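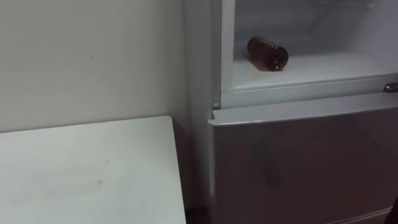

Inicio Cuaderno Prototipos Reglas Archivo

Jueves 30 de enero

¡Por fin una partida de Leite que se cierra sola! Con 60 cartas y manos de 14 el mazo se agotaba justo cuando la cosa se ponía buena, así que hoy quitamos la segunda ronda de descarte y se nota muchísimo. El turno va ligero y la gente mira lo que pasan los demás. 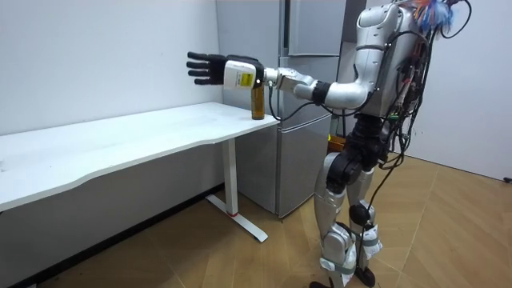 Mano abierta sobre la mesa blanca, botella ámbar debajo.

Lo que sigue cojo es la puntuación de los puertos. Quien junta 2 faros pronto se escapa y ya no hay quien lo pille (en Stilis nos pasó lo mismo en octubre, con los molinos). Pruebo para la próxima: el segundo faro solo puntúa si el vecino de la izquierda tiene barco.
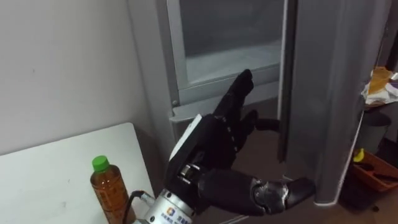
Eso obliga a vigilar lo que se pasa — que era la gracia desde el principio — y no añade ni un icono. Falta rehacer la carta de resumen, que sigue con el texto de la versión vieja, y cambiar el verde de las algas, se confunde con el de los barcos.

Récord del día: 695 puntos, una barbaridad. Revisar el multiplicador de Trirno antes de imprimir nada.

© Taller Itov · Contacto · Volver arriba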